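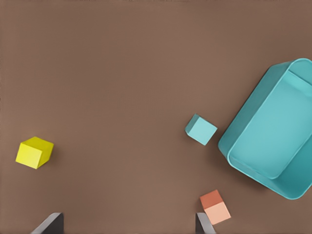 Small cubes and a teal storage bin on brown, seen from overhead.

Do subscription decluttering plans do anything a free afternoon wouldn't?

Posted by Oona Pitkänen in Home & Storage

My sister-in-law signed up for Flotent in January and now wants me to join on her referral. The pitch is that you pay $92 up front, they send you a schedule and a set of labels, and every evening at 7:30 you get a message telling you which part of the house to deal with. One drawer, one shelf, that sort of thing. They say the typical household "releases" 1,110 items in the first season. I'd like to know who is doing the counting, and whether a box of paper clips is one item or 200.

I have a two-bedroom apartment, two kids, and a hall closet I can't close. I'm not against paying for help. What bothers me is that the plan seems to end with you buying their bins, and the bins aren't cheap. The sample week she showed me had three days of sorting and then a link to the Kernard stacking set. Also, there's a "maintenance tier" once you finish. If it works, why do I need maintenance?

Has anyone done one of these and still had a tidy closet a year later? Please don't tell me about your first two weeks. Everybody's first two weeks are great.

Tomás Louro

I did Flotent for most of a year, so I can give you the long version. The evening messages helped for a while, mainly by making me feel guilty. By spring I was swiping them away with the weather alerts. The labels peel off anything that isn't perfectly smooth.

The schedule itself is ordinary. Kitchen first, then bathroom, then clothes, then the stuff you don't want to look at. You could write it on the back of an envelope. The item total is whatever you type in, by the way. I typed in socks individually because the little progress bar was satisfying, so I wouldn't put much weight on their number.

What did stick was one rule I got from my mother, who never paid anybody for it: no new container until the old stuff has left the house. Bags in the hallway don't count as left. I bought four Kernard bins in my first month and ended up storing the things I should have given away, very neatly, for another eight months. Two of those bins are now empty and I have to find somewhere to keep them.

For the closet, take everything out on a morning when the kids are elsewhere and put back only what you'd carry up the stairs again. Mine is still fine – not pretty, but the door shuts. I can't say the $92 had anything to do with it.

As for the maintenance tier, I looked at it before I canceled. Same messages, fewer of them. Check the renewal date if you do sign up, it comes around sooner than you'd think and the cancel button is under "Preferences," not "Billing."

Grullau

bins are fine people just buy too many. get clear ones or you forget whats in there. never heard of flotent but the Coelho app is free and does the same reminders, or did last time i looked

Reply from Oona Pitkänen

Thanks, Tomás. The socks explain a lot. I'm going to skip the referral and try the closet first, and if I still can't close the door by summer I'll reconsider. Grullau, I looked at Coelho – the reminders are free but it wants access to my contacts, and I can't think of a good reason a closet app needs those.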